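Skavska puts out Himura 4 and asks customers not to believe the demo

August 2, 2024

For immediate release

Skavska today releases Himura 4, the latest version of its software for turning hand-held gripper demonstrations into motion plans. The company is selling it with fewer promises than its rivals make, and with fewer than its own sales team asked for.

The software takes in what a person does with a pair of grippers, works out where the fingers were and how wide they stood, and produces a plan that a robot arm can be asked to follow. Much of the work on this version was done with paper cups.

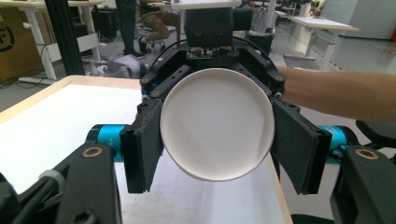
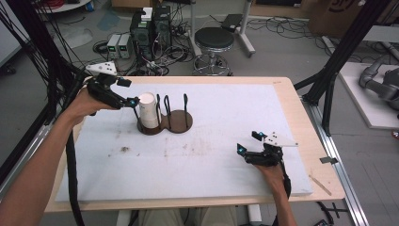 Hand-held grippers and a white paper cup, in the room where demonstrations for Himura 4 were recorded. Photos: Skavska

"A cup is cheap, it's light and it squashes, so it shows up bad software very quickly," said Ama Tetteh, who leads the planning group. "I would still ask anyone reading this to be careful. Picking up a cup has been shown at every trade fair I have been to. It looked solved at all of them. Then you move the table a hand's width and the whole thing falls over, sometimes along with the cup."

The main change in Himura 4 is in how it treats demonstrations it cannot make sense of. Earlier versions smoothed over gaps in tracking and carried on. The resulting plans looked clean on screen and were often wrong at the moment the fingers closed. The new version marks the gap, gives the reason if it has one, and refuses to build a plan across it unless the user overrides the warning by hand.

Skavska accepts that this will make the product look worse. In an internal trial in January, the team fed 2,787 recorded demonstrations through the old and new versions. Himura 4 threw out 700 of them. The previous version had accepted nearly all of those without comment.

"Our first reaction was that we had broken it," said Haris Zupan, who wrote most of the new checking code. "So we sat down and watched a pile of the rejected ones. In plenty of them you couldn't have said where the finger pads were when contact was made. The old software had an answer for every one of those, and I'd like to know where it was getting them."

Some rejections were mistakes. The checker is too strict when one gripper passes in front of the other, and it loses confidence when a forearm comes between the tracking camera and the fingers. Both faults are listed in the release notes. The company does not have a date for fixing either.

Himura 4 also brings a replay tool that shows the recorded hand movement and the planned arm movement side by side on one timeline, with finger opening drawn underneath. Users can scrub through it, mark a section as bad and rebuild the plan without it. Two-handed recordings are now kept as a pair. In earlier versions they were split into a left file and a right file, and it was up to the user to line them up again, a job that several customers described in terms that won't be repeated in a press release.

Spyros Golob, head of product at Skavska, was asked whether the software learns new tasks from a handful of examples, as is often claimed in the field.

"No," he said. "You may get something that moves after a handful. I wouldn't stand next to it. For a simple pick and place on one table we tell people to plan for 500 good recordings, and by good I mean ones that the checker has passed and a human has looked at. If the lighting changes or the cups come from another supplier, expect to record more. People don't like hearing that, and we have lost a couple of orders over it."

The first outside user is Prevel, a packing firm that has been running a test version on a single line. Its engineering manager, Hrvoje Kos, agreed to be quoted on the condition that his remarks were left alone.

"I have bought three lots of clever software in my career and two of them are on a shelf," he said. "This one tells me when it doesn't know, and that saves my people an afternoon here and there. Has it paid for itself? Not yet. The set-up took longer than we were told, and the manual reads as if it was written by someone who already knew how it worked. We are keeping it until the end of the contract and then we'll see."

Skavska has since rewritten the set-up chapter. The chapter on calibration is still the old one.

Bujar Kneževič, who founded the company, said he had no plans to describe Himura as intelligent.

"It's a recorder, a checker and a planner," he said. "The checker is the part I'd defend in an argument. The planner is decent on rigid things and middling on soft ones. If a customer wants to hear that it will run their factory, there are other firms who'll be glad to take the call — I wish them luck with the support contract."

What is in the release

Himura 4 runs on an ordinary desktop computer with a recent graphics card. It reads recordings made with earlier versions, though these must go through the new checker before they can be used for planning, and customers should expect to lose a share of them. Existing plans will keep working and are not checked again unless the user asks for it.

Licences are sold per workstation. Customers with a current support agreement get the update at no extra charge. A trial copy is available on request and has all functions switched on, including the warnings, which cannot be hidden.

The full January results, with the list of rejected recordings and the reason given for each, will be sent to anyone who asks for them. Skavska would like to hear from users who think the checker got it wrong, preferably with the recording attached.

About Skavska

Skavska makes software for recording, checking and planning robot movements. It was founded by Bujar Kneževič and is privately owned.

Press contact: Spyros Golob, Skavska press desk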